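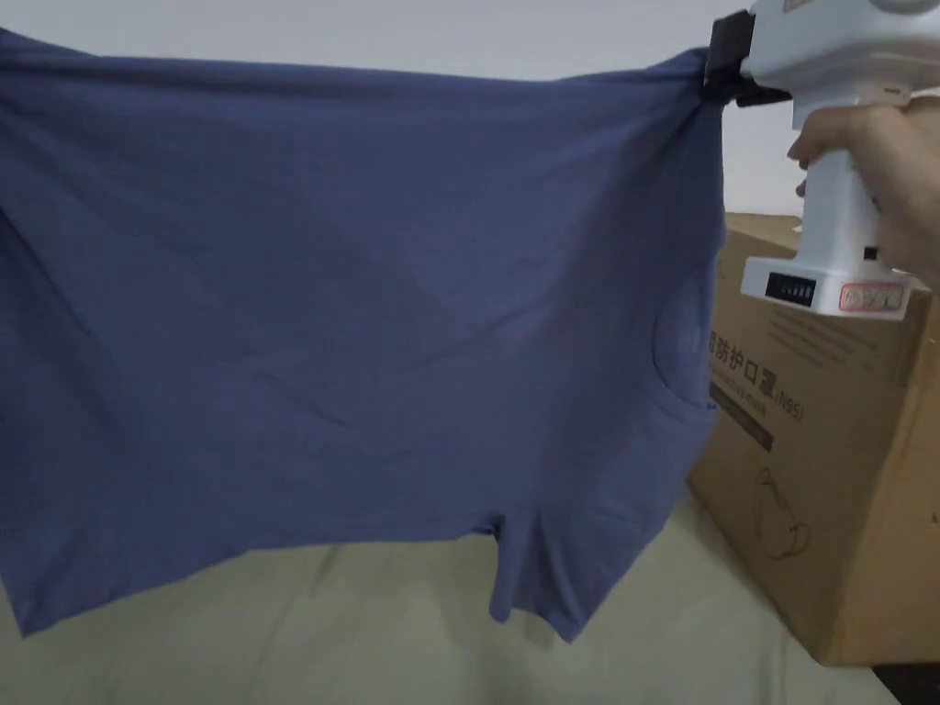 clanev_b wrote:
I've been folding the same T-shirt since December and I need some outside opinions. I'm collecting hand-held gripper demos for a cloth folding policy, working in a bedroom with the shirt on the bed, and I've got 70 usable takes so far. My question is how you all start an episode. I like to pick the shirt up by one corner and let it hang a second, because the neckline and a sleeve come into view and the model gets a decent hint of which way is up. My buddy on the Mokix folding project says I'm wasting frames and should start from the crumple every time. Who's right?

trarkfold wrote:
Your buddy, sorry! I did the lift-first thing for our Trarkcombe set and the policy got hooked on it. It would grab any old bit of cloth, hoist it, then sit there waiting for a neckline that was facing the other way. Start messy, stay messy.

sri_dropcloth wrote:
Disagree with trarkfold. How many takes did you have? With a small set the lift is the only thing that gives every episode something in common. I run Srithong on towels and shirts both, and shirts without a lift were a disaster for me until I got way past the 70 mark.
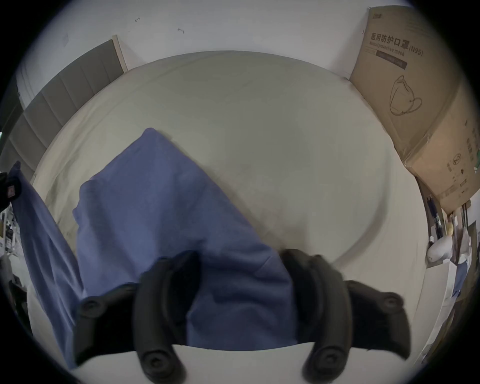 trarkfold wrote:
We had plenty, thanks. And towels don't have a front. What I'd look at first is the wrist view, because once the fabric bunches up between the fingers the thing is half blind anyway, lift or no lift. clanev_b, are you training on the wrist views only or do you have the head view in there too?

clanev_b wrote:
Both, head plus wrist. I tried dropping the head view for a bit and corner picking went to mush. This is the kind of crumple I mean, if it helps:

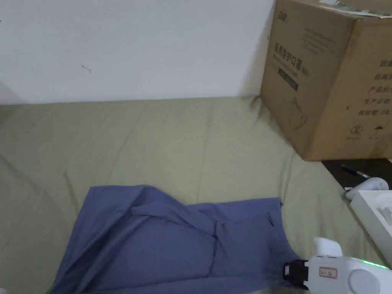 Shirt partly crumpled, head view. Straight hem is on the right.

See, I can tell where the hem is right away. My model can't. It goes for that raised ridge like it's an edge, every single time.

sri_dropcloth wrote:
Ha, mine loves ridges too. Do you keep the takes where you grab the wrong fold and then fix it? I threw all mine out at first and really regretted it.

clanev_b wrote:
Threw out 11 of them... they looked sloppy. Are you telling me those were the good ones?

trarkfold wrote:
Okay, on this one I'm with sri. Keep the fixes. Just tag them so you can weight them later. The only ones I toss are where tracking jumps.

quietgripper wrote:
Long time reader, first post. Has anyone mentioned the background? That big mask carton would worry me more than the lift. If it stays in one spot the model can use it as a compass. Move it between batches, or swap the sheet. I'd also change which hand pins and which one pulls.

clanev_b wrote:
Ugh, good point on the box. I do switch corners but I'm lazy about switching hands. My usual opening: 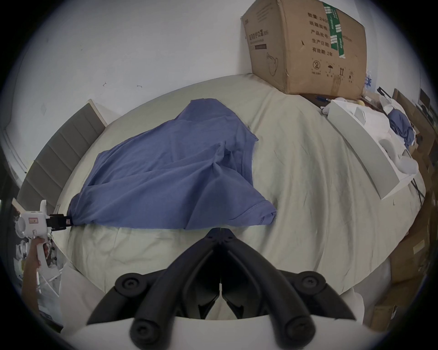
Left hand on the corner, other gripper closed and pointing at the shirt.

sri_dropcloth wrote:
That looks fine to me. I'd go half and half, lift on some, crumple start on the rest, and train them separately before you mix.

trarkfold wrote:
Half and half is how you get a policy that can't make up its mind, but sure, test it. Post numbers.

clanev_b wrote:
Just got 3 more in before dinner, all from the crumple, so 73 now. Box gets moved tomorrow. Does anybody have a script for tagging the fixes or am I doing that by hand?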